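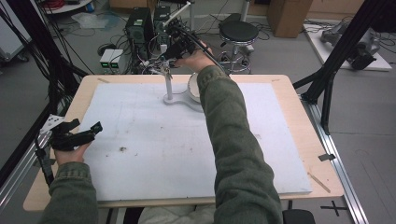 To all subscribers of the Lagman Reading Rooms list:

The Predach branch will move to its revised study room rules on the first Monday in May, and this message answers the questions received since the draft was circulated. The rules cover booking periods, late arrivals, the storage of materials between visits and the protection of furniture. On the last point, the practice already seen at the light-wood table with rounded corners, where a large white board covers most of the top, will become the standard for any work involving pens, blades or glue. Readers who only need space for books and a laptop are not affected.

Khurram Ansari wrote:

> Dear colleagues,
> Our local history group has used the Predach rooms for several years
> and generally supports the draft. I have two concerns. The first is
> the 45-minute limit on same-day bookings, which is too short for
> anyone consulting the bound newspapers. Retrieval alone can take a
> good part of that time. The second is the cover sheets. Will readers
> be expected to bring their own, and who decides when a sheet is no
> longer fit for use?
> Regards,
> Khurram Ansari

The limit on same-day bookings will remain at 45 minutes, but the period will now begin when requested materials reach the desk. Readers consulting the bound newspapers may extend once if no other booking follows. Staff at Botari have applied the same rule and report few difficulties. Advance bookings are unchanged.

Cover sheets will be supplied by the branch and kept flat in the cabinet beside the copier. Readers need not bring their own. A sheet with pen marks or light scuffing remains in service. It should be handed in at the desk when it no longer lies flat, or when the surface is cut through.
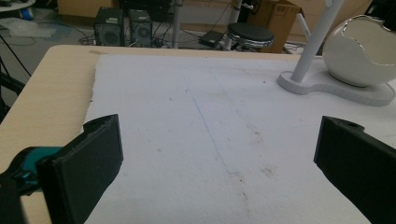
White sheet with a thin blue pen line, smudges and scuff marks. Marks of this kind do not require replacement.

Several subscribers asked about storage. The branch has 300 numbered folders, and each registered reader may hold one at a time. Folders not opened for two months will be returned to the reader by mail. Oversized items cannot be accepted at Predach and should be directed to Botari, where Bushra Warraich is responsible for the map drawers.

The printed rules will be available at both desks, in an initial run of 200 copies. Corrections to the text should be sent to Nusrat Awan before the end of the week. Please quote the paragraph number, as the page numbering will change in the final version.

Amândio Bastos
Reader Services, Lagman Reading Rooms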